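Open day at the Merkness unit, who else went?

Posted in: Days out and visits

fennelpot
Right, so who else went along on Saturday, May 2, 2026? I only spotted the notice the night before and nearly didn't bother (the buses out that way are dreadful) but I'm so glad I did. It was the Plenura lot showing their folding work, the project they call Keria, and they let you stand really close to the bed. I'd pictured something behind glass with a rope across. Instead it was a bed with a duvet on it, some blue cloth and these hand-held grippers, and you could ask anything you liked while they got on with it. I stayed for 3 goes and only left when my feet gave up!

My pictures are further down once I've worked out how to get them off the phone.

tobermoray
I was in the afternoon group. Enjoyed it but I'll be the grump and say I went for robots and mostly got laundry. The talk beforehand was good, the chap explained the idea is that people do the job with the grippers first and the machine learns from all of that. Fair enough. I'd still have liked to see an arm fold something start to finish.

fennelpot
But that's the bit I liked! You could see how fiddly cloth is. I do a basket of the stuff every other day and I'd never thought about how much pinching and flicking goes into it. Anyway, got them off the phone at last:

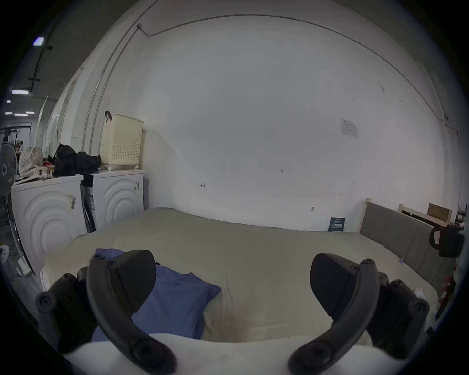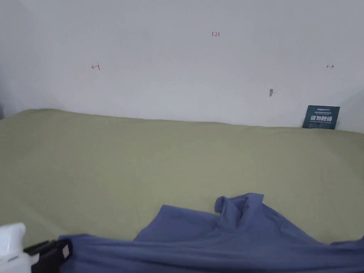
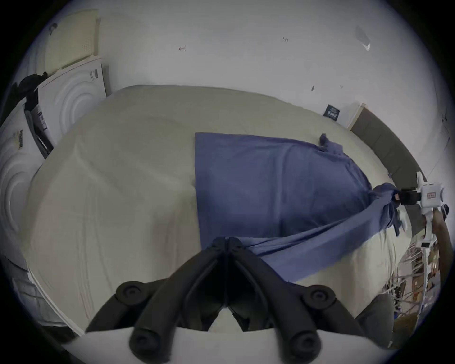
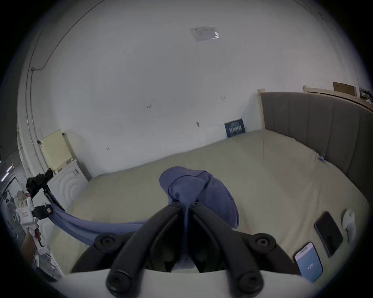 The blue cloth on the bed at the Keria demo. The third one has the two grippers in it.

quillback9
Lovely, thanks for putting those up. I missed it, we had the in-laws. Is that "123" on the wall part of the set-up? It's in the first two, and in the second it's got an arrow either side.

fennelpot
I did mean to ask and then got talking about tumble dryers with the woman next to me. Sorry! I'd guess it's to do with lining things up but don't quote me.

tobermoray
Someone in my group asked and was told it was a position marker. Didn't say for what. I noticed the dark blue card against the wall more, it says do not touch in Chinese. My daughter's doing it for her GCSE and was very pleased to be able to read it out.

hobnail_sue
Morning group here. I'm with tobermoray up to a point. The Agarwal open day last August had a proper arm going all day and you could walk round it. That one had queues out of the door though, and you got 2 minutes each and then you were shuffled on. I'd take the Merkness one any time if I'm with my dad, who likes to have a good nose and ask about screws.

tobermoray
The Agarwal one had a café as well.

hobnail_sue
It had a van with a hatch. I wouldn't call that a café.

quillback9
Did they let you have a go with the gripper? Mine are nine and thirteen and that would decide it for us.

fennelpot
In my group yes, after the main bit. You squeeze and the two fingers come together, and I picked up a corner of a T-shirt and dropped it straight away. Second try was better. The young lad after me had it folded in half before I'd found my glasses, so yours would be fine.

hobnail_sue
We didn't get a turn! Our talk overran. I'm a bit put out now.

tobermoray
Nor us. I'd ask when you book, quillback9, it clearly depends which slot you get. And I don't agree it's one for younger children whatever the leaflet says, there's a lot of standing and the talk goes on a bit.

quillback9
Thirteen-year-old has looked at the third picture and says it's "just making a bed with extra steps". Nine-year-old wants to go tomorrow. Is there another date?

fennelpot
They said August but hadn't fixed the day. There was a sheet by the door to leave your email on, and I put mine down, so I'll post here when I hear. Take a cushion for the talk, the chairs are those hard stacking ones.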